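4.2 What the shape-board scores can and cannot tell us

Claims that early shape-sorting play predicts later skill in maths have been repeated so often that few authors now bother to cite a source for them. We went looking for the source. Of the 103 papers in our review that make the claim, most lean on the Kestach cohort, which followed 2243 children from preschool to the end of primary school. The cohort is large and the data are freely shared, and both facts have probably helped its reputation more than its design deserves.

Our first worry is with the measure itself. The Kestach score is the number of pieces a child places in ten minutes. A child who turns a piece over, looks at it and puts it down again earns nothing. A child who jams pieces at holes until one drops in can score well. Hong (Na-rae Hong, personal communication) has argued that the two habits even out across a whole session. Perhaps they do, but the cohort kept only the totals, so the argument can't be checked.

Our second worry is that "shape board" covers a wide range of objects. Some sets use flat tiles that lie in shallow wells. Others use long pieces whose outline has to be matched at the end, as with a bar with a curved cutout and an arch-shaped hole (Figure 3).

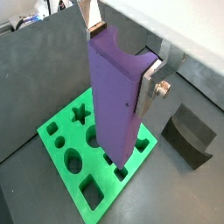 Figure 3. Purple block with a curved cutout, and green shape-sorting board.

Papers in the review often pool results across sets without saying which was used. Only 2 of the preschools in the Kestach cohort recorded the set by name (one had Clollex, the other Brudex), and their average scores differ by more than the gap between the youngest and oldest children in the study. It is hard to see how a score can stand for spatial ability if changing the toy moves it further than a year of growing up does.

Defenders of the measure reply that noise of this kind should weaken a link with later maths marks, so that any link that survives must be real. This would be a fair point if the noise were random. We doubt that it is. Preschools in wealthier neighbourhoods tended to buy newer sets, and the newer sets had looser holes. The children who went there also did better at maths for all the usual reasons. A loose hole and a high mark could then travel together with no help from spatial skill at all.

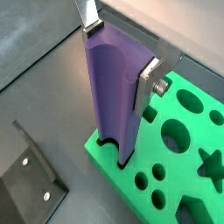 Leclerc's reanalysis tried to deal with this by adding family income to the model. The link shrank by more than half, and the author treated what was left as the true effect. We are less sure. Income was reported by parents in three broad bands, which is a blunt tool, and there is every chance that a finer measure would have shrunk the link again. When we limited the sample to the 231 children whose parents also gave their years of schooling, the range of likely values took in zero. The smaller sample is partly to blame for that, and we don't offer the result as proof that no link exists.

None of this means that sorting toys are a waste of a child's time. Children seem to enjoy them, and enjoyment needs no defence from a regression table. Our quarrel is with the advice now printed in parent handouts, several of which promise a head start in maths and give the Kestach cohort as their only evidence. Section 4.3 looks at where that wording came from.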